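Review: the Netimeo hand-held gripper pair, tried at the Gravbridge open day

I went to the Gravbridge open day mostly for the free parking and came home with opinions about grippers. The demo tables were on the second floor, and the one I stayed at longest had the Netimeo set on it, a pair of grippers you hold yourself, one in each fist, and do ordinary chores with while everything gets recorded for the robots to learn from later. The chore was tea. Red dates and goji berries in a plastic cup, a strainer to deal with, a trash can to tidy up into. I make that tea at home every January and I figured I'd be great at it! 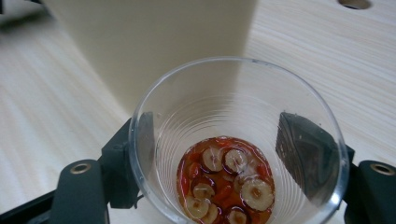

Reviewed by Bjartur Juhl
June 2023 | Filed under: Hands-on, Events

I was not great at it. Thin plastic cups are mean. The walls give a little as soon as the pads press in, and with liquid and date slices in the bottom you get very careful very fast. What won me over is how flat and wide the finger pads are. My first two tries with the cup I squeezed like I was holding on to a ladder, and by the third I'd calmed down and it sat there nicely between the pads (I may have said "ha" out loud).

The feel is good. Chunky handle, easy to wrap your whole hand around, and the grip follows your fingers without any lag I could notice. I have big hands and had room to spare. The woman after me had small ones and found it a stretch, so try before you buy if you can.

What I didn't like was the cables. One comes off each gripper, and I kept stepping around mine — at one point I had my foot through a loop of it. Vrabec had a cordless pair two tables down that felt cheaper in the hand, but boy, did I miss that freedom when I went back.

Soft stuff is where these got interesting. Tea scraps in a strainer are fiddly, and a flimsy bit of plastic is worse, because it bunches up and you can't tell how much of it you've got. I still picked up a crumpled piece faster than I'd have guessed. Doing it with the right hand while the left waits over by the trash can takes some getting used to, like patting your head and rubbing your stomach.

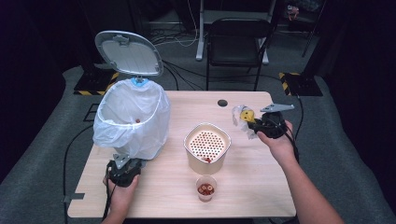 Price and what you get

The pair is $3432 with both cables and a carrying case. Spare finger pads are $105 a set, and the Netimeo rep told me to plan on buying some. That's a lot of money for me, and less for the kind of lab that was lining up at the table. Pevwood rents the same set in 16-day blocks, and that's how I'd go if I only had one project in mind.

I'm giving it 4 stars out of five. The missing one is for the cables, and I'd hand it right back if they came out with a cordless version. The open day runs again next year and I've already put my name down for the tea table.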